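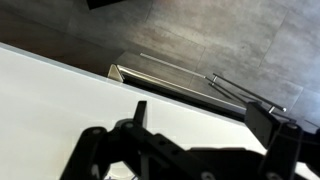 Yara Tannous wrote in to ask why this page never says what happens to the old sink, and whether she's supposed to find a skip herself. Fair point. Added, see under Trash and old stuff. Keep them coming, we update when we get a minute.

Kitchen refit FAQ
Plukance Kitchens, Nistdale
Last updated Tue 26 December

BEFORE YOU BOOK

Do you do the whole thing or just cabinets?
Either. Most people want counters, cabinets, sink and floor in one go. Some just want doors swapped. Both fine. Tell us which on the first call, it changes who we send.

How far out do you travel?
Nistdale and anything inside 40 miles. Past that, call and ask. Sometimes yes if two jobs line up.

Is the measuring visit free?
Yes. Takes an hour, longer in old houses where no wall is straight. You don't owe us anything after.

Can I send my own measurements?
Send them, sure, helps with a rough quote. We will still measure again before ordering. Please don't be insulted.

What do you need from me at the visit?
Access to the breaker panel and the water shutoff. A list of appliances you're keeping, with model numbers if you can read them. Any photos of kitchens you like. Anything you hate too — that one saves us more time than the rest.

Is there a deposit?
$200 to hold a slot. Comes off the final bill. If you cancel before we order materials you get it back. After we order, no.

When's the next opening?
January is mostly gone as of this update. Call anyway, people move their dates.

COUNTERS

What kinds do you install?
Laminate, solid surface, quartz, butcher block. We don't do poured concrete any more. Too many callbacks.

White counters — bad idea?
Depends who lives there. White shows coffee and tomato sauce right away, but also you wipe it right away. Dark shows every crumb and every water spot. Matte hides fingerprints better than gloss. Take a sample home and cook next to it for a week.

Can I pick the exact slab?
For quartz and stone, yes. We order through Cheema and they let customers walk the yard by appointment. Wear closed shoes. For laminate you pick from the chips, there's no slab to look at.

How long between template and install?
Twelve days on average for quartz. Laminate is quicker. Don't book the plumber until we give you a date in writng.

Do counters need sealing?
Butcher block yes, natural stone usually, quartz and laminate no. We leave you a bottle of Etine sealer with any wood top. Thin coat, wipe off, wait overnight, do it again. Then when water stops beading. Don't use salad oil, it goes sticky and smells.

Can I cut on it or put a hot pan down?
No and no. Any material. Yes, even the one your cousin has.

FLOORS

Tile or vinyl?
Tile lasts longer and is harder on your feet and your dishes. Vinyl is warmer, cheaper, quicker to lay. If you stand and cook for hours get vinyl or buy a good mat. If you have big dogs, tile.

Does the floor go in before the cabinets?
Usually before, wall to wall. Costs a bit more in material but you can change the layout later without a patch job. Click-together floating floors are the exception, those go in after and stop at the toe kick. Pinning one down under heavy cabinets makes it buckle.

What color grout?
Mid gray, unless you feel strongly. White grout in a kitchen stays white for one season. We'll do it if you ask, we'll just make you say it twice.

Large tiles in a small kitchen, does that look wrong?
No, fine. Fewer grout lines, less scrubbing. The subfloor has to be flatter though, so there may be leveling on the quote.

Can you tile over my old tile?
Sometimes. Has to be solid, no hollow spots, and the extra height can't trap the dishwasher. We check at the visit.

WHILE WE'RE WORKING

How long am I without a kitchen?
Full refit, three weeks if nothing ugly turns up behind the walls. Counters only, you lose the sink for two days.

What do people do for dinner?
Microwave and a kettle in the dining room. Slow cooker. Dishes in the bathtub, which gets old by day four. Freeze some meals before we start. Paper plates, no judgement.

Do I have to be home?
For the first morning and the last afternoon, yes. In between a key or a door code is OK.

Will there be dust?
Yes. We hang plastic and run a fan and there will still be dust. Cover the couch. Put the good towels away. Move the fish tank.

What time do you start?
8. Done by 4:30 most days. No weekends.

TRASH AND OLD STUFF

What happens to the old sink, cabinets etc?
We haul it. It's in the price. No skip, no dumpster on your lawn. If you want to keep something for the garage, put tape on it before we start and tell the crew. Tape alone has gone wrong before.

Old appliances too?
$53 each for a fridge or range. Dishwashers we take for nothing. Empty the fridge first. Please.

MONEY AND AFTER

What if you find rot or bad wiring?
We stop, take pictures, call you with a price. Nothing over $200 gets done without your OK in writing, a text counts.

Do you finance?
No. Check, card or transfer, half when materials are ordered, rest when you've walked through and are happy.

Is there a warrenty?
Two years on our labor. Materials have whatever the maker gives, paperwork goes in the drawer next to the stove. Lose it and we can email a copy.

A door's gone crooked, is that covered?
Yes and it's probably one screw. Hinges settle in the first couple months. Call, we'll come by, or we can talk you through it on the phone if you own a screwdriver.

Question not on here?
Phone is faster than email. Mornings before 8 or leave a message.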